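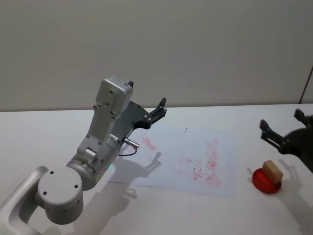
Red is the hardest color to get off a table, according to Freya Bickerstaff. She has run the drawing room at Skoswood for eight years, and a good part of our talk was about red.

"Black sits on top and you wipe it," she said. "Blue is okay. Red gets into things. If you rub it while it's fresh you get pink, and then you have pink on your sleeve, the table and the next sheet."

The drawing room is open to anyone who pays the $8 day rate. People come in, take a sheet of paper from the rack and draw on it at one of the white tables. There are classes in the evening, but most of the hours are unstructured. I asked why the tables are white, given what she had just told me.

"They came that way. We bought them from an office that was closing down, $149 each. I wanted gray. But white turned out fine for paper. You don't get a dark color showing through, and you can see what needs cleaning."

She does not tape the paper down. Earlier on she did, and the tape pulled up the corners of the sheets and left a line of glue that collected dust. Now the sheets lie loose. A big sheet stays put by its own weight, she said, unless someone leans across it. Small sheets slide, and for those she keeps a box of flat weights by the sink.

I asked about size. The room uses large sheets almost entirely, and beginners sometimes find that intimidating.

"They put one little line near the top and stop. I see it all the time. A short black line and then they look at me. I tell them to pick up a color and go across the middle with it. Use your whole arm. You can't be careful with your whole arm, so you stop trying."

The same goes for smudging. Some teachers tell students to keep a spare piece of paper under the drawing hand. Bickerstaff does mention it, mostly to left-handed people, but she doesn't insist.

"A smear is a mark too. Baltazar used to rub everything out with his thumb and it drove me crazy. Then I looked at the sheets later and the rubbed parts were better than the lines."

Baltazar Ayala has been coming in for several winters and now teaches the evening class on loose line. He joined us for part of the conversation. His students start with angles: straight strokes that change direction, drawn fast, with no object in mind. Curves come in the second class.

"With a curve, people try to make it pretty," he said. "With an angle you just turn. I have them fill one part of the page and leave the rest alone. Most of them want to fill everything."

What do they draw with?

"Whatever is in the tray. Markers, crayons, soft pencils. The red markers are always half dry because everybody takes red first. A half-dry one is good, though. It goes faint and scratchy."

Bickerstaff is less fond of the half-dry markers. She throws them out when she finds them and suspects that Ayala takes them back out of the trash. He did not deny it.

Used paper gets a second life where possible. A sheet with open space goes on a lower shelf marked "again," and people can take those free. Many regulars prefer them. When both sides are full, the sheet is used to cover tables on paint days, and after that it goes to recycling.

Paper is still the largest supply cost. Last year the room spent $2,299 on it, more than on everything in the trays put together. She tried a cheaper stock for a while. It was thin, it tore under a hard pencil, and the markers went straight through.

"That was the spring I learned about red," she said. "March. I had a pink table until summer."

She cleans with dish soap first, warm water, a soft cloth. If that leaves a stain she uses rubbing alcohol on a small spot and wipes outward in one direction. No scrubbing pads – they take the shine off, and a dull patch holds color worse than before. The tables get done at closing, after the paper has been lifted off and any crumbs of crayon have been brushed into a dustpan.

The room holds 25 people. New pencils are due in next month, and there will be more red markers in the same order.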